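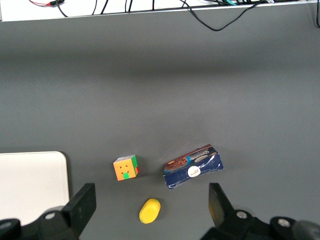

Ticket 2000: Cables coming off the ledge, Kurklow bench

Opened by: Noeline Ruawai
Priority: Low (it was Medium until someone at Pearce read it)

Problem
The cables on the white ledge behind the gray table will not stay on the ledge. The long black one on the right is the worst. It sags in a big loop over the lip and onto the tabletop, where it catches sleeves. The thin red and black wire on the left is behaving, for now.

Things I tried, in order
1. Pushed everything back. Lasted 17 minutes.
2. Gustside adhesive clips. The clips held on to the cable beautifully and let go of the ledge.
3. Tape. We don't discuss the tape.
4. Asked the cables' owners to claim them. Got 5 replies, all saying "not mine, but don't unplug it."

Reply from Flotinness support
Have you tried weighting the cable down with a small object?

Noeline
The handiest small object on the table is a Rubik's cube, unsolved, and it belongs to the table at this point. I put it on the loop. The loop won.

Reply from Flotinness support
Please confirm the length of the ledge so we can quote for a cable tray.

Noeline
100 cm of it needs covering. Please leave a gap near the teal wire, as its connector has to come out every October for testing.

Status, January 12, 2023
Tray ordered. Cube still unsolved, but that's a separate ticket.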